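Pegs too tight in a small wooden peg board

Posted in Woodwork and Toys, Thursday

I am making a small peg board toy for my daughter, the kind where you put round pieces over thin upright pegs. I drilled the holes myself and glued nothing yet. In two holes the peg goes in only half way and then it stands crooked. In the other hole it falls out if I turn the board over. All the pegs are from the same rod. What did I do wrong, and can I save this board? I do not want to start again, the wood was a present.

Posted by Vimis

You can save it. A rod from the shop is almost never the same thickness along its whole length, so please do not trust the label. Try every peg in every hole before you decide anything. When you find the best pairs, write a small pencil mark under the board.

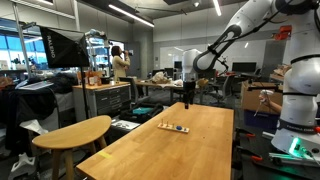

For the tight ones, take sandpaper number 200 or near to it and turn the end of the peg inside the folded paper. Only the part which goes in the hole. Five or six turns, then try again. If you sand the hole instead, it becomes oval and the peg will lean for ever.

For the one that falls out, wrap one layer of thin paper with wood glue around the end and push it in. Look at it from two sides to check it is straight, and leave it until the next day. Work on a table which does not move, and clamp the board if you have to drill again. I held mine by hand the first time and I spoiled it.

Assefa

Did you sand the top of the pegs also? Mine were sharp and the rings did not want to go down. Round them a little.

Cadbridge33

I agree with the sanding but I would not use paper and glue in a toy for a small child, it came loose at our house after one month. Better to drill this hole one size bigger and use a thicker peg. You must then check that the round piece still goes over it. Also pull hard on each peg before you give the toy to her.

Morport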